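Home | Browse | Biography & Memoir | Science | Help Board | Sign in

This site uses cookies to keep you signed in and to remember your shelf settings. Accept | Manage

Two editions of the same biography, different page counts and notes. Which one do I cite?

I am writing a seminar paper on early seismology and have been using the Ásgeirsdóttir biography of the instrument maker Zinow. My copy is the Grallell hardcover. The university library only has the Skandia paperback, and the page numbers don't line up. The early chapters match, then from chapter 4 onward the paperback runs ahead of the hardcover by a few pages, and by the end of chapter 8 the gap is larger.

The endnotes are also numbered differently. In the hardcover they restart with each chapter. In the paperback they run straight through the book. One note I rely on, about the damping weights, is in the paperback and I can't find it in mine at all.

Both title pages give the same translator and neither says "revised." Do I cite the one I own, the one my instructor can check, or both? And is there a normal way to find out whether the text was changed or only reset?

- tremorline

Posted by colophon_k

Cite the one you read. If you quote from the hardcover, the hardcover goes in the bibliography, with its publisher and year. If you take one note from the paperback, the paperback needs its own entry, and the short form in your footnotes should tell them apart. Publisher name in parentheses is enough: (Grallell) and (Skandia).

As for whether the text changed, look at the copyright page before the title page. A straight reprint normally carries the original copyright line and a statement such as "first published by." A changed text will often have a second copyright year, or a separate line for new material. A missing "revised" on the title page proves very little. Publishers leave it off when the changes are small.

Next, compare where the chapter breaks fall. A reset text in a different type size drifts at a steady rate from page one. Yours matches and then jumps at chapter 4, so something was probably inserted there. Check for a plate section first. Hardcovers often put photographs on unnumbered glossy leaves, and paperbacks print the same photographs on ordinary numbered pages. That alone would shift the count by a few pages without one word being different.
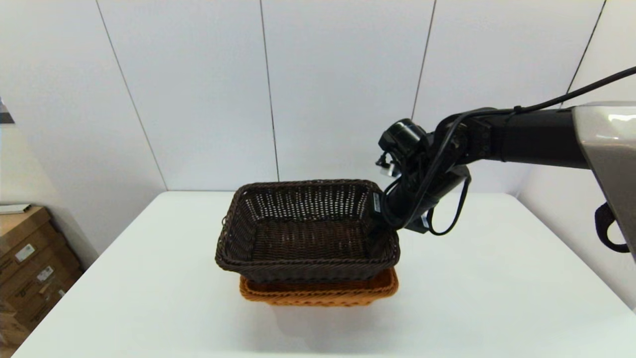
Page last changed: October 9, 2018

The missing note is a separate matter. Plates can't explain it. Take the sentence the note hangs on in the paperback and find that sentence in your hardcover. If the sentence is there without a number, the note was added later. If the sentence is missing too, you have a revised text, and you should say so in a footnote the first time you cite it. One line will do: "The note on damping weights appears only in the Skandia edition."

Continuous numbering does make this harder to check. Write the hardcover chapter and note number in pencil on a photocopy of the paperback notes and work down the list. It took me one evening for a book with 500 notes.

Posted by quartoandoctavo

Agree with most of the above, with one correction. Numbering style is set by the house as often as by the author, so I would not read anything into the change from per-chapter to continuous.

If your instructor is going to check references against the library copy, ask whether chapter and page together are acceptable. With translated science biographies I give chapter, then page, then edition. It is longer, but a reader with either copy can find the passage. Also check the original-language edition if your library can borrow it. Sometimes a translator's note gets counted in with the author's notes in one printing and sits at the foot of the page in the other - that could be where yours went.

Posted by pb_only

just use the paperback, its cheaper and everyone has it

Comments

tremorline: It was the plates. They are numbered pages in the Skandia. The note is at the foot of the page in my hardcover with an asterisk, so I had been looking in the wrong place.

colophon_k: Then it's the same text as far as you need. Cite your hardcover and leave the paperback out of the bibliography.

marginal_gloss: Does anyone know if the index was redone too? Mine sends me to the wrong pages for everything after July 1906.

quartoandoctavo: Which edition do you have? Start a new thread with that and a couple of the entries that fail.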